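Why I've gone back to writing letters

29 Jan 2022

5 min read

I bought a box of plain cream envelopes in the January sales and I've been having the best time with it! Two a week, that's the rule, and so far I've stuck to it, apart from the week I had a cold and wrote one very short one that was mostly about soup.

It began with my aunt's biscuit tin. She'd kept every letter my gran ever sent her, and when we sat down to read them I expected big family news. What we got was the price of leeks, a long row with the bus company and a whole page on whether the hall curtains could stand another wash. I loved every word. You could hear her in it — the way she'd drop a story halfway and come back to it over the page without so much as a full stop.

So I wrote to Birdie Tran, who I shared a kitchen with years ago and had only been sending birthday messages to since. I told her about the allotment, the state of my boots and a book I'd given up on. It took me a whole evening and my hand ached. Nine days later there was a fat envelope on the mat, with a pressed leaf in it and four sides of her awful handwriting, and I read it standing up in my coat. 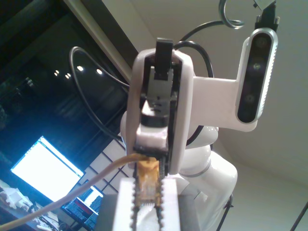 The thing I keep noticing is how different I sound on paper. In a message I'm always answering something. In a letter I have to think of what to say all by myself, and I end up telling people things I didn't know I'd been thinking about (my feelings on hedges, for one, went on for quite a bit).

A few things I've picked up, in case you fancy a go. Lined paper under the plain sheet stops you sliding downhill. Buy more stamps than you think you need. Leave the crossings-out in. And do put the date at the top — my gran never did, and we spent a happy but hopeless afternoon trying to work out which winter the pipes froze.

I'm still hunting for the right pen. The blue one I've got is lovely and smooth but it goes straight through thin paper, and the black one scratches. If you've got a favourite, tell me!

Next up is my old neighbour in Wales, who I owe a proper letter and the recipe for that ginger cake. I'm hoping to get it in the post before February.

Recent posts
Ginger cake, second attempt
A wet walk and a good pie
What to do with too many leeks
Books I didn't finish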